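About Us | Visits and Open Days

Open Day at the Grirarport Center for Robotics and Automation 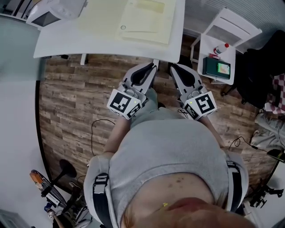 SUTUVBRIDGE, Tue 29 June

The Grirarport Center is a teaching and research institution serving the town of Sutuvbridge and the surrounding district. It offers courses in automation, maintains working laboratories for its staff and students, and opens those laboratories to the public twice each year, in summer and again in December. The summer open day is the larger of the two events.

Demonstrations at the Center are given in the rooms where the work is normally done. In the manipulation laboratory, an operator wears a padded shoulder harness and holds a gripper in each hand. Every gripper has two curved fingers with black inner pads, and a cube printed with black-and-white square markers sits at its base. Guests are invited to stand near the desk and follow a task from start to finish, and staff are on hand to answer questions between sessions.

The work belongs to the Mahawong program, the Center's main line of study in two-handed tasks. Mahawong is concerned with ordinary actions of the home and office - opening a folder, moving a bottle, putting a box back on a shelf. Its recordings are used in teaching as well as in research, and students in their second year may apply to join the program for a full term.

The Center was founded to give local employers a place to train their staff on automated equipment. It has since added a day school and an evening school, and a second site at Cokness was opened for courses that need more floor space. In the past school year 1,549 students were enrolled across the 2 sites, and 2,319 visitors attended tours, talks and open days. General admission remains free of charge.

School groups are welcome on weekdays during term and should be limited to 10 students for each laboratory. Group leaders are asked to write to the visits office in advance, stating the age of the students and any needs regarding access. Visitors may not handle equipment unless a member of staff is present. Photography is permitted in most areas - signs are posted where it is not.

The winter open day will be held in December at the Cokness site. Details will be posted on this page when the program has been confirmed.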